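Dama Tischarbeitsplatz – Planungs- und Einrichtungshandbuch
Stand: 30/03/2024

Kapitel 2: Bedarf klären und Budget aufstellen

Schön, dass Sie sich mit der Anschaffung eines Dama beschäftigen! Vielleicht steht der Arm schon im Karton neben Ihnen, vielleicht sammeln Sie noch Angebote und brauchen eine Zahl für den nächsten Haushaltsantrag. In beiden Fällen lohnt es sich, dieses Kapitel in Ruhe durchzugehen, am besten mit einem Zettel daneben und mit den Gegenständen in Griffweite, die der Arm später bewegen soll.

2.1 Aufgabe festlegen

1. Schreiben Sie auf, welche Gegenstände gegriffen werden sollen, und zwar so genau, wie Sie es einer neuen Kollegin erklären würden. „Küchensachen“ hilft beim Bestellen wenig, „Glasdeckel mit Knauf in der Mitte“ schon eher.
2. Messen Sie an jedem Gegenstand die Stelle, an der die Finger zufassen sollen. Bei einem Deckel ist das der Knauf, bei einem Topf meist der Stiel (und Stiele sind gern dicker, als man sie in Erinnerung hat).
3. Vergleichen Sie das größte Maß mit der Öffnungsweite im Datenblatt Ihres Greifers. Passt es nur knapp, fragen Sie bitte vor der Bestellung nach breiteren Fingern.
4. Notieren Sie, was glänzt oder durchsichtig ist. Glas und polierter Stahl spiegeln die Raumbeleuchtung, und das spielt bei der Kameraauswahl in 2.3 noch eine Rolle.

Hinweis: Kaufen Sie die Gegenstände, mit denen Sie üben, gleich doppelt. Wir empfehlen dafür einen eigenen Posten von 200 Euro. Er wirkt in der Aufstellung etwas verloren neben dem Arm, aber ein fehlender Deckel kann Sie sonst einen ganzen Arbeitstag kosten.

2.2 Platz einplanen

1. Stellen Sie das größte Gerät probeweise auf den Tisch, an den Ort, an dem es stehen soll.
2. Lassen Sie vor dem Gerät 300 mm Arbeitsfläche frei, damit der Greifer von vorn anfahren kann.
3. Denken Sie an alles, was seitlich übersteht. Ein Stiel, der über die Grundplatte hinausragt, gehört zum Platzbedarf dazu, auch wenn die Maßangabe auf der Verpackung ihn verschweigt.
4. Prüfen Sie die Höhe. Ein angehobener Deckel braucht über dem Topf freien Raum, und der Arm darüber braucht noch einmal welchen.
5. Sehen Sie nach, wo die Steckdosen liegen, und setzen Sie Verlängerungen mit auf die Liste. 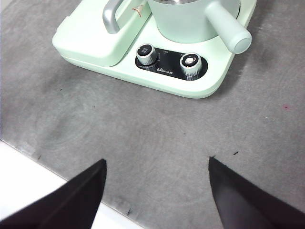
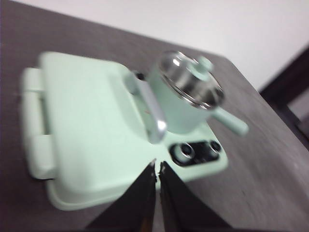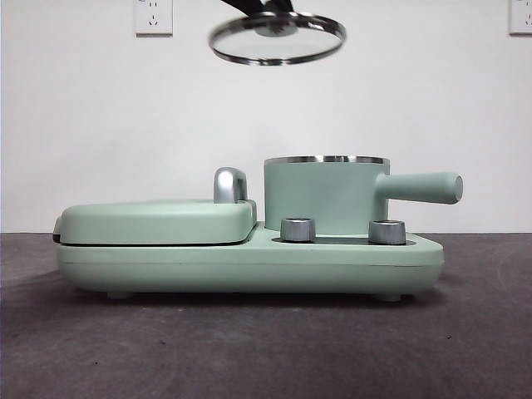
Abb. 2-1 bis 2-3: Schwarzer Greifer an einem mintgrünen Küchengerät mit Topf; in Abb. 2-3 hält er den Glasdeckel über dem Gerät.

VORSICHT: Quetschgefahr zwischen den Fingern! Vermessen Sie Gegenstände und Abstände nur bei ausgeschaltetem Arm, auch wenn es bloß um einen Handgriff geht.

2.3 Kameras auswählen

Für Aufgaben dieser Art planen Sie bitte zwei Kameras ein: eine kleine am Handgelenk und eine fest montierte neben oder über dem Tisch. Die Handgelenkkamera zeigt von oben, wie die Finger zum Gerät stehen, zum Beispiel mit dem weiten Abstand wie in Abb. 2-1. Bei Bewegung kann ihr Bild verwischen, wie man an Abb. 2-2 gut sieht. Wenn Sie Einzelbilder auswerten möchten, achten Sie deshalb beim Kauf auf eine kurze Belichtungszeit und legen Sie etwas Geld für eine ordentliche Tischleuchte zurück. Die feste Kamera liefert die Seitenansicht aus Abb. 2-3, in der sich der Abstand zwischen Deckel und Topf viel leichter beurteilen lässt.

Hinweis: Das Stativ der festen Kamera ist im Grundpaket nicht enthalten. Eine Tischklemme tut es auch, solange sie nicht am selben Tisch sitzt wie der Arm.

2.4 Angebot einholen

1. Wählen Sie das Paket. „Dama Poker“ enthält den Arm mit Standardfingern und die Handgelenkkamera, die feste Kamera bestellen Sie einzeln dazu.
2. Tragen Sie Ersatzfinger als eigene Zeile ein. Sie kommen von Preretti und haben eine eigene Bestellnummer.
3. Fragen Sie bei Craddock die Lieferzeit an. Bestellungen, die noch im laufenden Jahr abgerechnet werden müssen, sollten dort bis Oktober vorliegen.
4. Rechnen Sie für das Einrichten und Einüben 2 Wochen Arbeitszeit ein, und schreiben Sie diese Zeit wirklich in den Antrag hinein. Sie wird sonst an anderer Stelle abgezogen, und dann steht der schöne neue Arm erst einmal herum.
5. Legen Sie die Maßliste aus 2.1 und eine Skizze des Tisches bei.

Den Bestellvordruck finden Sie im Anhang. Weiter geht es in Kapitel 3 mit dem Auspacken und der Montage der Grundplatte.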